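Speaker notes: open day at Droken, main talk

Speaker: Kaiwen Xie
Date: 22nd September
Length: 17 minutes, then questions

Before starting
Check the microphone. Wait for the second group to come up from the Brekke room, they are usually late. Ask people to keep bags out of the aisle.

Opening
Welcome to Droken. Say who I am and that I work on the arm side, not on sales. Most people here signed up through the Clikmont newsletter, so they know us by name but have not seen an arm working. Fire exit is behind the coffee table. Toilets are down the stairs on the left.

What you will see today
Three stops. First the workshop, where the arms are put together. Then the test kitchen, where an arm works on an ordinary counter. Last is the Drillurero stand, which is for drilling and is loud. Ear protection is on the hooks by the door. Under-twelves stay behind the yellow line with an adult.

Why a kitchen
We get asked this every time. A factory bench is made for the machine. A kitchen counter is made for people. Things get left on it, the surface may be patterned or shiny, and the light changes through the day. If an arm can pick up a cloth from a counter like that and fold it, the same skills are useful in a lot of other places.

Pause here. Let people look at the slide.

How a session runs
An operator guides the arm through a task, start to finish. We keep the good attempts and the bad ones, and mark which is which. A task needs up to 200 attempts before we try it without the operator. Since July we have recorded 2689 attempts in the test kitchen. Say this number slowly, people write it down.

Shiny surfaces
Keep this short. A polished worktop throws light back at the camera, and a bright patch can look like an edge or an object. We do not cover the counter or dim the lamps. The arm has to learn with the reflections there. If someone asks for more detail, send them to me after the talk.

The demonstration
The arm will move slowly. It may miss. If it does, the operator will reset it and go again, and I carry on talking. Please do not reach over the counter while the arm is powered, even if it has stopped. The red button is for staff.

Closing
Groups leave by the side door, first group to the workshop, second group to the kitchen. Feedback forms are on the chairs. Thank the operators.

Last slide, leave up during questions:

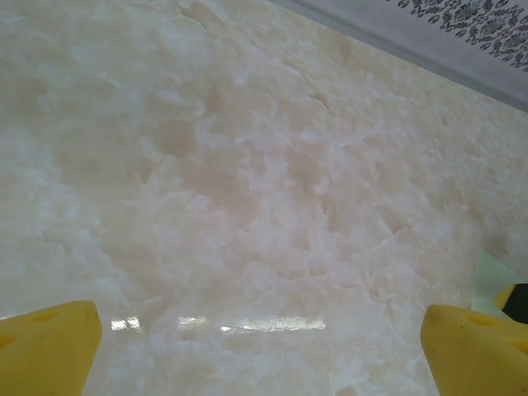 How long does it take to train a new operator?
Most people can guide the arm through a simple task by the end of their first day. Folding and other work with soft things takes longer, normally two to three weeks of regular practice.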